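Cómo limpiar y mantener las superficies claras de casa

Las mesas, encimeras y estantes de color crema o hueso aguantan bien el uso diario, pero enseñan antes que otras los roces, las huellas y el polvo. Con unos minutos a la semana se conservan sin productos caros.

Material necesario

Dos paños de microfibra, uno para lavar y otro para secar.
Jabón líquido neutro.
Un cubo con agua templada.
Bicarbonato.
Un cepillo de dientes viejo de cerdas blandas.
Una goma de borrar blanca.

Limpieza semanal

Retire primero el polvo con el paño seco. Si se moja la superficie con el polvo encima, se forma una película gris que luego cuesta quitar. Ponga 12 ml de jabón en el cubo, con tres litros de agua que no pase de 40 grados. Escurra bien el paño y páselo en líneas rectas, de un extremo al otro, sin apretar. Aclare con agua limpia y seque enseguida.

No use el estropajo verde ni siquiera por la parte gastada. Tampoco conviene la lejía, que amarillea muchos acabados claros, ni los limpiadores con cera, que dejan un velo pegajoso.

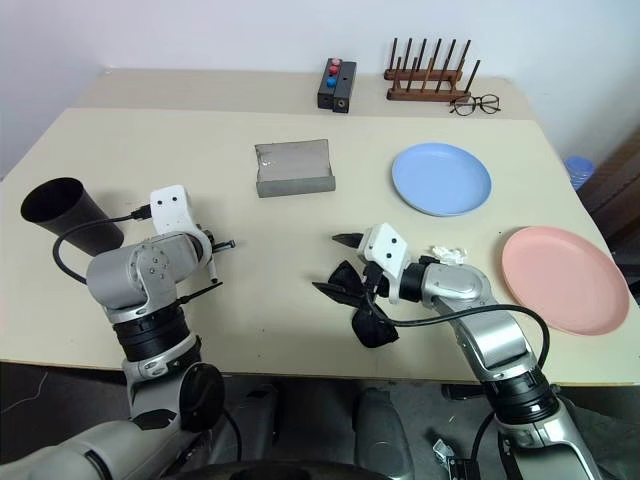
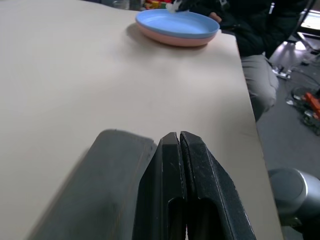
Los bordes se ensucian más que el centro y son lo que peor se limpia. Ahí se apoyan los antebrazos, se arrastran las sillas y se queda lo que el paño va empujando. En una mesa crema como la de las fotos, las marcas tenues y las motitas junto al borde derecho, visibles en la segunda, se tratan por separado: paño húmedo con una gota de jabón, pasada corta hacia fuera y secado inmediato. Si la marca sigue, pruebe con la goma blanca antes de recurrir al bicarbonato. Los cantos se repasan al final, con el paño doblado en cuatro.

Manchas concretas

Café y té: pasta de bicarbonato y agua, cinco minutos, sin frotar. Retirar con paño húmedo.
Rotulador: alcohol en un algodón, probando antes en una zona escondida. En superficies barnizadas no lo use.
Grasa: jabón neutro sin diluir, dos minutos, y aclarar.
Restos de adhesivo: aire templado del secador y una tarjeta de plástico. Los últimos restos salen con una gota de aceite de cocina, que después se lava con jabón.

Si hay arañazos

Los roces superficiales se disimulan con una cera en barra del mismo tono. Compre el color un punto más claro, porque al secar oscurece. Para los daños más profundos, Kevin Brophy, lector de esta página, recomienda lijar a mano con grano fino y terminar con lija de 3000. Solo sirve en lacas gruesas. En un chapado se llega al soporte en muy pocas pasadas.

Cada noviembre, antes de encender la calefacción, apriete los tornillos de las patas y compruebe que la mesa no cojea. Los fieltros se cambian cuando están aplastados o tienen arenilla clavada.

Publicado el 16 feb 2018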